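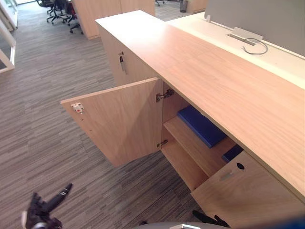 Figure 1. The long storage cabinet with one door open and a dark blue folder on the inside shelf.

Order in the Cabinet: How a Shared Study Room Stores Its Papers

Project report, second-year course in Information and Workplace Practice
Holtwood College

1. Introduction

Our college has a study room on the ground floor of the Woraden building. Students from three programs use it, and so do the tutors when they have their office hours. Along one side there is a long cabinet of light oak color, and in this cabinet the room keeps its papers: the handouts, the course folders, the forms for borrowing equipment, and many things which nobody has asked for in a long time.

When our group started to use the room last autumn, we often lost time in front of this cabinet. One person opened a door, looked, closed it, opened the next one. A form which should take one minute took ten. We decided to make the cabinet the subject of our project. The task from the course was to choose a small storage system in real use, to study how people work with it, and to propose an improvement which costs little money.

The project had two questions:

What is kept in the cabinet, and does it need to be there?
How can a person who comes for the first time find the right folder without help?

We did not study the computer files of the programs, although some of the papers exist also in digital form. This would be a second project.

2. The cabinet and its place

The cabinet is low and long, and its top is one smooth surface with a wood-grain finish. The doors are hinged, so an open door takes space from the aisle. This matters more than we expected. When a door stands fully open, a person who wants to pass must wait or go behind the tables, and therefore people open the doors only halfway and look inside from the side. From this position it is difficult to read anything that lies flat.

Behind each door there is a compartment, divided by a shelf into an upper and a lower space. The compartment in Figure 1 has a folder lying flat on the shelf, and the space below has nothing in it. We learned during the project that this is typical for the whole cabinet. The upper spaces are used first because you see them without bending, and the lower spaces are either unused or they hold things that were put away and forgotten.

The hinges of the opened door are metal, the upper one of the concealed cup kind. A row of very small holes goes down the inner side of the door. We do not know what they were drilled for, and the supplier, Hoekstra, could only tell us that the model is not made anymore. We mention the holes because we first wanted to use them for a hanging document pocket. A member of the group made a paper template and held it against them, but the pocket would have touched the shelf when the door was closed. We gave up this idea.

3. Method

We used three simple methods.

First we made an inventory. We took out the contents of one compartment at a time, wrote down every item, and put it back in the same place and in the same position. It was important for us not to improve anything at this stage, although it was tempting. For each item we wrote the title, the type (folder, loose paper, printed booklet, other), the newest date inside it, and the program it belongs to. If there was no title, we wrote the first words of the first page.

Second, we asked the users. A short questionnaire with six questions was left on a table next to the printer, and we also spoke with people when they came to the cabinet. Most of them answered standing, with a paper already in the hand, so we kept the talks short.

Third, we did a search test. We asked fellow students who had never used the cabinet to find four given documents: the form for borrowing a projector, the lab rules, the list of thesis topics, and the booklet about exchange semesters. We measured the time and we wrote down which door they opened first. They were allowed to give up.

4. Results

4.1 What was inside

The inventory gave 196 items. The biggest part was folders, and after them printed booklets. We counted the sheets only in the folders, not in the booklets, and came to 1456 sheets. Many were double copies. One handout for a writing course was found in five different folders, each time with small changes, and none of the versions said which one is the newest.

A large part of the material was older than the courses which it belonged to. We found instructions for a copy machine which the college does not have now. We also found a very good collection of old exam schedules, sorted by year, and the tutors told us that it has been useful more than one time. So old does not always mean unnecessary. We had to correct our first opinion here.

4.2 How the folders are placed

Most folders lie flat, as in Figure 1. A folder which lies flat does not show its back, and the back is normally where the label is. If there are two folders on each other, the lower one is practically invisible. The color does not help either, as most folders in the cabinet come from the same order and are dark blue. Several users said that they know "their" folder by a scratch or by its thickness.

Some items had moved far to the side, under the part of the top where they are hard to see from a standing position. In the search test this was the most common reason for giving up. The person had opened the correct door, looked at the shelf, and closed it again.

4.3 What the users said

The answers of the questionnaire were quite similar between the programs. The users do not complain about the furniture itself. They find it solid and pleasant, and many like that the top is wide enough to put down a bag or to sort papers. Their complaints are about three points: the doors look the same from outside, no one is responsible for a compartment, and new papers are put where there is space.

One tutor wrote: "I bring my own copies. It is faster." We think this answer explains also a part of the double copies.

4.4 The search test

The lab rules were found quickly by almost everybody, by luck, as they were in the compartment nearest to the entrance and people began there. The list of thesis topics was the most difficult. It was in a folder with the title of another program. The first door opened was the wrong one in most of the searches, and this is natural when the doors give no information.

5. Proposal

Our proposal has four parts. We wanted to use the existing cabinet and not to ask for a new one.

Labels on the doors. Each door gets a letter and a short text in large print, for example "B — Forms and borrowing". The label should be at the upper part of the door, so that it can be read from the aisle before the door is opened.

Standing folders. The folders should stand upright with the back to the front. For this we suggest simple magazine holders. We compared three products and chose the open cardboard holder from Ramby. It is low enough for the upper space, and it can be replaced when it gets damaged. In the holders the folders cannot slide to the side.

Use of the lower space. Papers used less than one time in a semester go down, and daily papers stay up. The old exam schedules would be in the lower space of the last compartment, with their own label.

One person for each compartment. Each program names a person who looks through its compartment in June, when the courses are finished. The name is written on a small card inside the door.

The budget of the project was 400 euros. The holders and the label material stay under this sum, and we would like to leave the rest for replacements.

6. First trial

We had time to try the proposal in one compartment only, the one for forms. We put in the holders, made the label, and removed the double copies after the tutors had agreed. Then we repeated a part of the search test with the projector form, with people who did not take part the first time. Everybody opened the right door first, and no one gave up. The group was small, and it is clear that one compartment with a label is easier to notice when all the others have none. We would therefore not take this result as a proof.

Two weeks later we looked again. The folders were still standing. One loose paper was lying on top of the holders, a timetable from another program. Probably this will always happen, and for this reason we added an open tray on the top surface — "Papers without a place" — to be emptied by the student assistants.

7. Difficulties

The inventory took much longer than planned. We had calculated one afternoon, and it became four. The reason was mainly the missing titles. We should have agreed at the beginning how to describe such items, as two of us wrote the first words of the page and one wrote what she thought the paper was about. Later it was not easy to compare the lists.

We also had a problem with the keys. The doors have locks, but the keys for some of them could not be found at the office. We recommend to leave the doors unlocked and to keep no personal data in the cabinet. Two folders with student addresses were given back to the administration during our work.

8. Next steps

The other compartments can be arranged in the same way before the next semester. The inventory list is saved in the course folder of our group, together with the questionnaire and the template for the door labels. A group that continues the work should repeat the complete search test with all four documents when the last label is on its door, and should use the same order of documents as we did.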